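Khaemba Table Words – README

Welcome, and thank you for stopping by! Khaemba is a small word list of the things people say while setting, sharing and clearing a meal, gathered over one long spring and tidied up ever since.

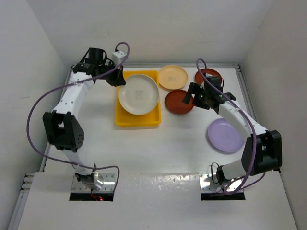 The list holds 900 entries, each with a headword, a plain meaning, and (where we could get one) a sentence showing how folks use it at home. Of those, 141 are marked as regional, and 19 are still waiting for a second opinion, so please be gentle with them.

What's in the folder
- words.csv – the full list, one entry per row
- regions.csv – short codes for the areas, Pornine and Trurkar included
- notes.txt – my ramblings on spelling, which got longer than I meant them to

Spellings follow the Faden style sheet, except for 43 older forms that I left just as they were written down, mostly out of fondness. Blank cells mean we don't know yet. In April we merged the soup words with the stew words, and I am still not sure that was wise.

You may use the list freely for teaching or study. If you fix something, do send it back!

Last updated 8 August 2021

Contact | © Khaemba Table Words | Back to top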